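Posted in: Family Home > Toys, Games & Clutter

Small bricks, small flat – how do you keep them from taking over?

MarrowfatPea wrote:

Hello all, and apologies if this has been done to death, I did have a look back through the older threads but most of them seem to be about doll's houses. We have inherited my nephew's building bricks, which arrived in a suitcase (a proper one, with wheels, and it took two of us to get it up the stairs). My two are four and seven and they are over the moon. I was too, for a day or so. Since then I have found bricks in the bread bin, in my slippers and in the filter of the washing machine, which made a noise I hope never to hear again.

We're in a two-bedroom flat with no spare cupboard, and the children share. What do people use? My husband wants one enormous tub and says sorting is a waste of a life. I rather fancy little drawers. My mother thinks we should give half of them away while they're not looking. Any wisdom gratefully received, and I have the kettle on.

BramleyAndCustard wrote:

Welcome! Your husband and mine would get on. We are a one-tub household and have been for years, and I've come round to it. The children tip the lot on to an old double sheet, play on the sheet, then we take the four corners and pour it all back in. Bedtime tidying takes a minute or two and there are no tears, from them or from me. I do think people make far too much of sorting. Half the pleasure is digging about and finding the wrong piece, and then building something else with it.

The sheet is an old brushed cotton one, and it does hold on to the bricks nicely. Polyester is hopeless, they skate about and end up under the settee.

tinwhistle41 wrote:

I'm going to disagree with Bramley, though fondly. We had the tub and the sheet and it was lovely when mine were little, but once my eldest started wanting to follow instructions it was misery. She would spend the whole afternoon looking for one flat grey piece and then it was teatime. I sorted the lot over a wet half term and she built more in the fortnight after than she had in the whole year before.

The noise of a tub being raked through at six in the morning is another point against it, especially if you have somebody living below you.

MarrowfatPea wrote:

Oh dear, the noise. We have a very kind lady below us called Mrs Ferreira and I hadn't thought of that at all. I am now imagining what she's been listening to all week. I shall take her a cake.

Ostrowski_H wrote:

Marrowfat, I have been through this twice, once with my own three and now with the grandchildren, who come to us on Thursdays after school and most of the Easter holidays. I'll put down what we do and you can take whatever is useful. It's long, I'm afraid – I've had a cold and there's nothing on the television.

1. Wash them before you do anything else. Ours came from a boot sale in April, 356 pieces in a biscuit tin (my granddaughter counted them, I did not), and the water went the colour of tea. Lukewarm water, a squirt of washing-up liquid, an hour's soak and a good swish. Leave out anything with stickers, wheels or a battery. Then spread them on a towel and leave them overnight, and turn them in the morning, as the water sits up inside the hollow part. I tried hurrying them along on top of the radiator once and won't again.

2. Decide where they are going to be played with before you decide where they live. This is where I went wrong the first time. I had the storage in the bedroom and the playing going on in the kitchen, so of course the bricks made the journey one way only. We now have the drawers standing on the same table the children build on. A plain pale table top is a great help too, as you can see at a glance what's been left behind.

3. Small drawers, and fewer than you think. I bought a unit from Brakar with 20 little compartments and it was far too many for small children, they gave up after the third one. Two drawers with an open tray on top is plenty at your two's age. Use the drawers for the things they are fussy about, and the tray for whatever is being used that day. Put some sort of tab or handle on the front that stands out against the drawer, so they can find it and pull it. If the drawers are white and the tabs are white they'll pull at the wrong bit and have the whole thing over.

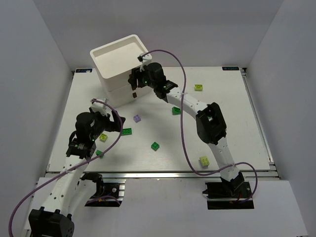
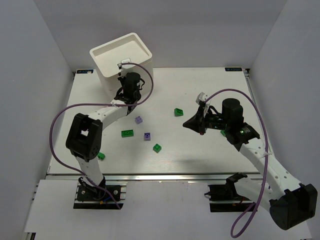
Green and light purple on a white table top:
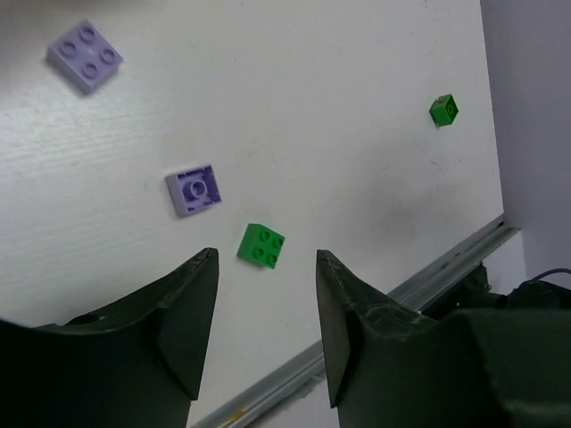 Brown tabs on a white front: 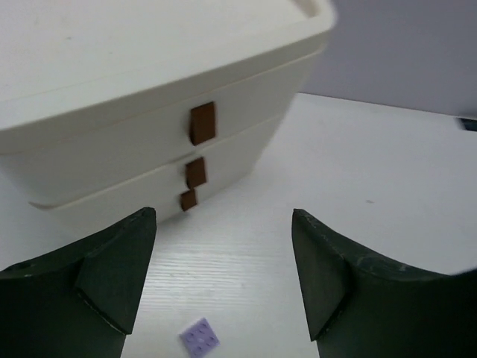

4. Sort by colour to begin with, and by shape later on if they want to. I know the serious builders say it should be shape from the start, and they are right for grown-ups, but a four-year-old can put a green one with the green ones without any help, and she'll be proud of herself. When yours is seven and a half and starts grumbling that she can't find the long thin ones, that's the time to change over. Let her do it herself, with a film on.

5. Have an amnesty jar. Ours is an old Drurkine pickle jar by the back door and everyone in the house puts stray bricks in it, grandad included, wherever they were found and no questions asked. It gets emptied into the tray on Thursdays.

6. Don't give half away on the quiet. With great respect to your mother! Mine remembered a certain little yellow door from when he was five and brought it up at his own wedding. If you have too many, put half in the suitcase on top of the wardrobe and swap them over every couple of months. They greet the old ones like long-lost friends.

I hope some of that helps. Do let us know how you get on.

Harriet

BramleyAndCustard wrote:

Harriet, that is a lovely post and I agree with nearly all of it, particularly number 6. I'm going to hold out for my sheet, though. Two drawers wouldn't hold ours, we must have the contents of several suitcases by now, and I can't be doing with a bedtime that has sorting in it. Also, who puts the green ones with the green ones when it is ten to seven and somebody has lost their pyjama bottoms? I do, that's who.

Very taken with the amnesty jar. I am starting one tonight.

Ostrowski_H wrote:

Quite right too, and I should have said – on a bad evening it all goes in the tray and we leave it be. The drawers aren't a religion. I just find that if they are sorted on Thursday they are still more or less sorted by the weekend, and that suits me.

gravelpit_gary wrote:

Dad of four here, in the shape camp from day one I'm afraid. Colour sorting looks pretty, but try finding a small green one in a drawer full of green. They all look the same. A small one in a drawer of small ones of every colour jumps straight out at you. We did ours in takeaway tubs with the lids off, stood in a shallow crate. Cost us nothing apart from a great many curries.

I'd go easy with the soaking if any of them are the old clear ones, mine went cloudy. That may have been my fault for using water that was too hot.

tinwhistle41 wrote:

Gary has a point, and we ended up with shape as well. For a four-year-old I'd still say colour. My youngest couldn't have cared less how many bobbles were on the top, but she had very strong feelings about purple.

For anyone who likes the sheet but hates laundry, you can get a drawstring play mat. Ours was from Netent and it opens out into a big circle, then you pull the cord and it turns into a bag. It claims to hold 500 pieces. It will hold more than that, but you won't be able to lift it with one hand while carrying a toddler in the other, ask me how I know.

MarrowfatPea wrote:

What a kind lot you all are. I read the whole thread out to my husband, who cheered for Bramley and booed Gary, so I've put him in charge of the washing. He has the bath full of bricks as I type and has gone suspiciously quiet. I think he's building something.

The plan so far is a small set of drawers on the end of the kitchen table, colours for now, with half the bricks back in the suitcase. I've a pot of brown parcel tape and some card and will see what I can do about tabs. The jar is on the windowsill already and has seven in it, and that is only from going round the skirting board with a torch.

Mrs Ferreira says she hadn't heard a thing, which I don't believe for a moment, but she liked the cake. Lemon drizzle, in case anybody else needs to make peace downstairs.

gravelpit_gary wrote:

Booed! Tell him to check the plughole before he lets the water out. I learned that one with a U-bend in my hand.

MarrowfatPea wrote:

Too late for the first lot, but he's put a sieve over it now.

Contact the moderators | Forum rules | © 27 January 2019, all posts remain with their authors | Back to top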